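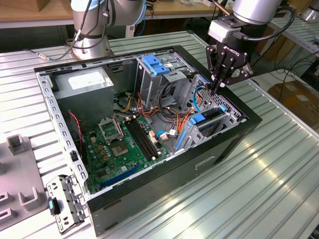

Desktop computer disassembly cell, Castgate workshop. Gripper at the drive bay.

Castgate Institute for Remanufacturing
Tuesday, November 22, 2022

1/ The Institute has completed the first stage of Wurnico, its project on teaching robots to take apart discarded desktop computers. This thread sets out how the demonstrations were recorded, what was learned and what will follow.

2/ Used computers reach recyclers in hundreds of different models. Writing a separate robot program for each one is not practical. Wurnico asks whether an arm can be shown a task by a skilled person and then repeat it on a case it has not met before.

3/ Two ways of showing the task were compared. In hand guiding, the operator takes hold of the arm and moves it through the job. In remote control, the operator sits at a separate desk, moves a small handheld controller, and the arm follows.

4/ The recorded set now holds 600 demonstrations. Each covers one short step, such as closing the fingers on a drive latch, drawing out a cable connector or lifting a loose bracket clear of the case.

5/ Each recording stores the position of every joint, the opening of the gripper, the force felt at the wrist and the view from a fixed camera. Operators also mark the moment at which they judge the step to be finished. These marks proved more useful than expected when the recordings were later divided into training examples.

6/ Hand guiding gave smoother paths in open space. Inside the case it was less satisfactory. The operator's own arm often blocked the fixed camera, and the force readings included the push of the hand as well as the contact with the computer.

7/ Remote control was slower to learn. New operators needed 9 practice sessions before their recordings were accepted into the set. The resulting data were cleaner, and remote control has been adopted for all work inside the case from October onwards.

8/ Drive bays remain the most demanding area. Blue plastic latches of the kind in the photograph are easy for a person to see and awkward for two rigid fingers to reach. Operators were asked to approach from directly above, pause, and only then close the gripper.

9/ Cables are the second difficulty. A bundle of wires does not lie in the same place twice, so a path copied exactly from one computer is of little value on the next. Operators were therefore encouraged to vary their approach and to keep recording when a first attempt failed. Failed attempts followed by a recovery are labelled and kept.

10/ The recording software, Atarby, was written at the Institute. It keeps the arm and camera data in step and allows an operator to discard a recording at once. An updated version – with a simpler screen for marking steps – is now in use at Castgate.

11/ On safety: the speed of the arm is limited throughout recording, and the operator holds an enabling switch. Releasing it stops the arm. Power supply units are not opened by the robot or by staff under this project.

12/ Our partner Beneš supplies the used computers and has advised on the order in which parts are normally removed in its own works. We are grateful for its continued support.

13/ The second stage will test the trained system on computer models left out of the recordings. Results will be reported by step, with failures listed beside successes, so that other groups can compare them with their own.

14/ Recyclers and colleges wishing to see a recording session may write to the Wurnico project office at Castgate. Visits are arranged in small groups and last 2 hours. Closed shoes are required in the workshop, and eye protection is provided on arrival.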